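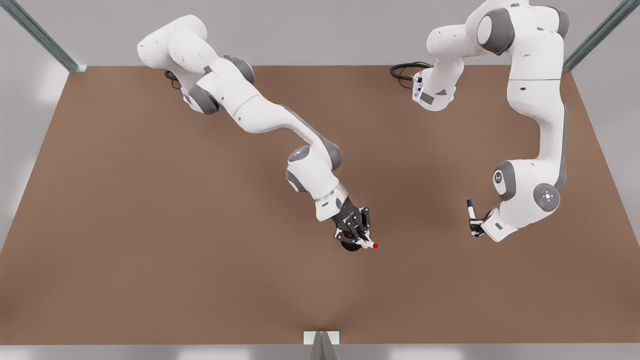
Two arms, two markers, and my old table

My new work starts with a screen. Before the real arms are allowed to do anything in our hall, they must do it first in the simulation, and since the winter I am one of the people who sit and watch. One arm has the red marker, the other has the blue one. The surface is brown and clean, much cleaner than any table we ever had at Alldale.

I should say what we do, for those who read this blog only for the recipes. Alldale makes metal panels for cabinets and cold rooms. Before a panel goes to drilling, somebody has to mark it: where the holes come, where the hinge sits, which side is up. For many years this somebody was me, together with Baltazar Cuautle, who taught me the job in my first July here, when my English was so small that he drew everything for me on the back of a delivery note. We marked by hand, with a ruler, a template and a felt marker. Red was for cut, blue was for hold. On a good shift the two of us did 300 panels.

Then the company bought the cell from Clatard. It was announced on a Thursday, in the canteen, with cake. I remember that I ate the cake and did not taste it.

Rhea Ambrosio is the engineer who runs the project on our side. In the first week she came to our table and asked us to mark panels while she wrote everything down. I was not friendly to her. I thought, now I am teaching the machine to take my chair. But her questions were good ones. Why do you turn the panel before the third line? Why do you hold the marker so steep? I had no answers in words. My hand knew it and I did not. It took me two evenings at the kitchen table with an empty panel to find out that I turn it so my sleeve does not touch the fresh ink.

An arm has no sleeve, so this step was removed. I was a little sad about it!

What is difficult for the arms is something else. They share one surface, and each must know where the other one is. For us it was never a question. Baltazar coughed, or leaned back, and I went in. In the simulation I look at the gap between the two grippers, and if I think it is too small I write a note with the number of the run. My note on run 143 said only "they will shake hands", and Rhea put it on the wall of the office.

Not everything is good, and I want to be fair. There were four of us at the marking tables and now there are two who work with the cell, Poppy Parsons and I. Baltazar took the early pension. He says he is content, but he still calls me on my break to ask which panels are running. Crisanto Saludo went to the packing line, on the same pay, but he misses the quiet of our corner. Packing has a radio that he is not allowed to turn off.

Also my body is different now. My shoulder, which hurt for years, is better. My eyes are worse in the evening, and I have asked for a second lamp and for ten minutes away from the screen each hour. The lamp came. The ten minutes are still "under discussion" -- I learned this expression at work and I do not like it.

My nephew asked me if I am afraid of the arms. I am not. I am more afraid of the day when the notes are not needed, and I have asked Rhea directly about it. She said she does not know, and that I should take the programming course at Wirton while the company pays for it. I signed up. It begins after Easter, on two evenings a week, and I am by far the oldest on the list.

I kept my ruler. It has a notch at the end from the time Baltazar opened a paint can with it. For now it lies next to the keyboard, and sometimes I hold it against the screen to measure the gap, which Poppy says makes no sense at all.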